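Are the machines ready to tidy up yet?

Members keep asking whether a household robot is worth waiting for, so for the August issue we went back over what we've heard from the people working on them. The short version is that picking things up has improved a great deal, and putting them away properly has not kept pace.

Fatima Danladi gave a talk on this at the Gorbridge library and left us her notes. Her group at Galton keeps a list of 300 ordinary household objects, from mugs to pegs to odd socks, and sorts them by how much trouble they cause. Boxes and tins are easy. Cloth is still hard. Most of the trouble sits in between, with things that are stiff in one place and soft in another. 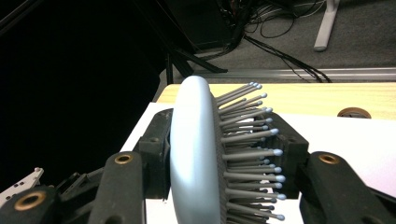

Grooming and bathroom items come up again and again in her notes, and they get a section of their own. A toothbrush is thin and rolls away. A comb lies flat and gives the fingers no edge to get under. With a hairbrush held across its width, one pad has the smooth, curved back to press on and the other has only the ball-tipped ends of the bristles. A person hardly thinks about that and takes the handle. A machine has to find the handle first, and in a full drawer it may be underneath everything else.

On the shop floor the picture is better. The Parlow warehouse has had 2 picking arms on its packing line since last winter, and staff there say they manage cartons and bottles well. Loose goods in bags still go to a person. The arms cost money to keep running, and someone has to be on hand when one stops.

For the home, Fatima's advice was to hold off. She would give it 6 years before a machine can clear a bathroom bench without supervision, and she wouldn't put her own savings on that date.

Her notes are in the grey folder at the front desk. The Odukoya Room is booked for a follow-up session at 2 pm, after the regular meeting. Please bring your own cup.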